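Qui sommes-nous ?

Bonjour et bienvenue chez Gomik ! Moi c'est Lucie MacLeod, et si vous avez déjà poussé la porte de l'atelier, il y a de fortes chances que je vous aie accueilli un tournevis à la main et du café plein les manches. J'ai ouvert avec Dwynwen Owen, ma complice de toujours (elle soude, moi je parle, on s'est réparti les rôles assez vite). Notre métier : remettre en route les ordinateurs de bureau que tout le monde voudrait jeter. Les tours, les vraies, celles qui prennent de la place sous la table et qu'on peut encore ouvrir !

On a commencé dans le garage de Dwynwen, avec deux établis et un radiateur qui faisait sauter les plombs. Depuis, 2156 machines sont passées entre nos mains, dont 934 rien que pour des écoles et des associations du coin. On est toujours aussi contentes quand un client nous apporte un vieux boîtier en s'excusant pour la poussière. Ne vous excusez pas, on adore ça.

Ce qui nous plaît, c'est l'intérieur : la carte mère, les barrettes de mémoire, les câbles que quelqu'un a rangés comme il a pu il y a des années. On ouvre, on regarde, on discute, et on vous explique ce qu'on trouve avec des mots normaux.
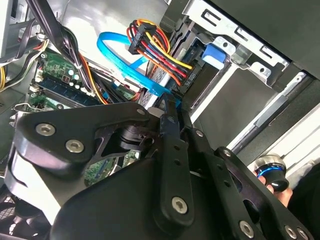
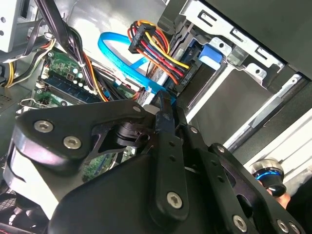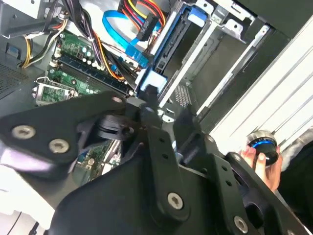 À l'atelier, boîtier ouvert : la carte mère verte et sa mémoire.

Côté pratique, le diagnostic est gratuit et on vous appelle toujours avant de commander une pièce. Si la réparation coûte plus cher que ce que vaut la machine, on vous le dit franchement, et on peut récupérer vos données sur un autre disque. Les pièces encore bonnes partent dans notre stock (188 barrettes de mémoire au dernier rangement, Dwynwen les a classées par capacité et gare à qui les mélange !).

Un samedi par mois, on organise aussi un petit cours de montage, 14 places, pas une de plus, sinon on se marche sur les pieds. On y apprend à changer un disque, à ajouter de la mémoire et à refermer le boîtier sans qu'il reste de vis. Les inscriptions se font à l'accueil ou par téléphone.

Passez nous voir, même juste pour une question !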